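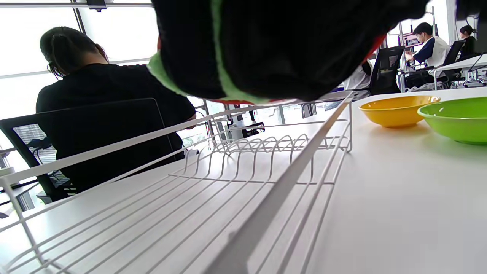

Home Products Newsroom Stockists Contact

Filed under: Kitchen & Tabletop / Company News

Flavholm Introduces the Vatden Dish Rack and a New Set of Color Bowls for Small Shared Kitchens

White wire rack and matching bowls go on sale in June through Akande stores and the Flavholm website

DRADOVON – Flavholm, a maker of everyday kitchen goods, today announced the Vatden dish rack, a white wire drying rack made for places where the dishes get done on a table or a short counter. The rack will be sold alone or together with a set of bowls in bright colors, and both will reach stores in June.

The Vatden rack is meant for office pantries, studio apartments, dorm kitchens and workrooms where people eat lunch a few steps from their desks. Many of these spaces have a sink down the hall and no built-in drainer. Dishes get carried back in a stack and left on a towel, where they stay wet underneath and take up the whole table. Flavholm wanted a rack that could sit on a plain tabletop all week, hold the lunch dishes for a small group, and be lifted out of the way with one hand.

The company's first samples had tall dividers that worked well for dinner plates and poorly for bowls. A deep bowl would tip forward and land on the one in front of it. The production version has lower, rounded loops that a plate can stand between and a bowl can rest against. The raised rail along the side keeps dishes from sliding off when the rack is moved. All of the wire has a white coating, and there are no separate trays or clips to put together. The rack comes out of the box ready to use.

Flavholm tried the rack for 53 working days in shared kitchens and offices before settling on the final shape. The people taking part were asked to wash and dry their own dishes the way they normally would and to write down anything that bothered them. Most of the notes were about bowls. People wanted to know which way they were supposed to face, and whether it was fine to lean one on another. 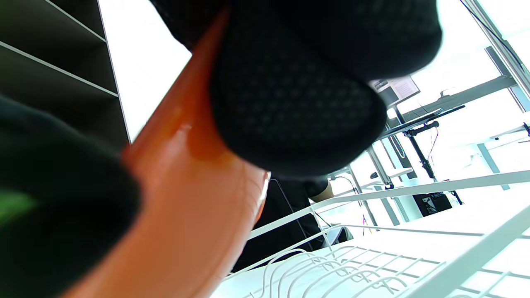 Bowls are the hardest thing to fit in a small drainer, and the Vatden color bowls were drawn up alongside the rack for that reason. They are plastic, light enough to pass across a table, and have a smooth finish that wipes clean with a soft cloth. The rim was a long discussion inside the company. A sharp edge looks neat on a shelf but is unpleasant to hold when the bowl is full of soup, and a thick one traps water. The shape that was chosen gives the fingers something to curl over, and it holds up to being picked up in a hurry, gloves and all. Here black-gloved fingers curl over a glossy orange plastic surface, with white rack wires at the lower right. The inside has no ridges or printed pattern, so oatmeal and sauce come off without scrubbing.

The colors are orange, yellow and green. Flavholm considered a quieter range of grays and off-whites, but people sharing a kitchen said they liked being able to tell at a glance which bowl was theirs. Bright colors also show up well against the white rack, and leftover food is easier to spot. The bowls can be bought singly, so a lost green one can be replaced without buying a whole new set.

The rack and bowls were developed at the Flavholm office in Dradovon, where the big table by the windows was given over to the project. Staff kept working at their desks while dishes were loaded, taken out, dried and loaded again. The office does most of its testing this way, in daylight and with people close by, which is how most lunch dishes are handled anyway. 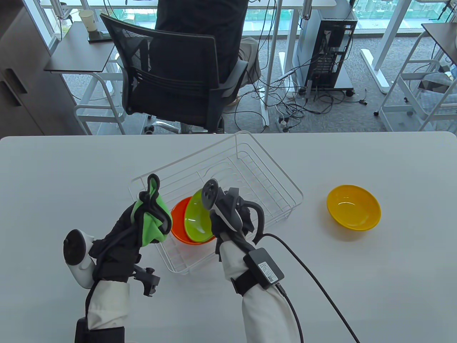
Bowls in and beside the white wire rack on the test table.

For daily use, Flavholm suggests the following order. Plates go in first, between the loops, with the fronts all facing the same direction. Bowls go in next, tilted on their rims so that water can run down and out through the base. Two bowls can lean together in the same part of the rack as long as there is a little air between them. Cups fit upside down in whatever room is left. Anything large, such as a mixing bowl, is better dried by hand and put away, or left on the table next to the rack until there is space.

The rack has no drip tray. The company looked at adding one and decided against it after seeing how seldom the trays in other kitchens were emptied. A folded cloth or a thin mat underneath will catch the water and can go in the wash with the dish towels. On a bare tabletop, wipe under the rack at the end of the day. Crumbs collect below the loops, and the easiest way to reach them is to pick up the whole rack, shake it over the sink and set it back down.

The white coating should be cleaned with mild soap and warm water. Steel wool and scouring powder will scratch it. Tea and coffee marks come off with a paste of baking soda left on for a few minutes. The bowls can be washed by hand or on the top shelf of a dishwasher. They are not made for the oven or the stovetop.

The first production run is 3000 racks. Akande will carry the rack and all three bowl colors in its stores, in the kitchen section near the dish towels and brushes. Orders placed on the Flavholm website will ship from Dradovon. Offices and schools ordering for several kitchens can ask for plain bulk packing, which uses one large carton and paper between the racks in place of single boxes.

Each Vatden rack is covered by a 2-year guarantee against rust and broken welds. A customer who finds a fault can send in a photo of the rack and will be mailed a new one. The bowls carry the same guarantee against cracking in normal use.

About Flavholm

Flavholm makes racks, bowls, bins and other plain goods for kitchens and laundry rooms. The company is based in Dradovon and sells through Akande and a number of independent housewares shops. Its products are designed and tested in its own office.

Press contact

Samples, price lists and product sheets for the Vatden dish rack and color bowls are available from the Flavholm press office in Dradovon. Please say whether you need the rack, the bowls or both, and which colors.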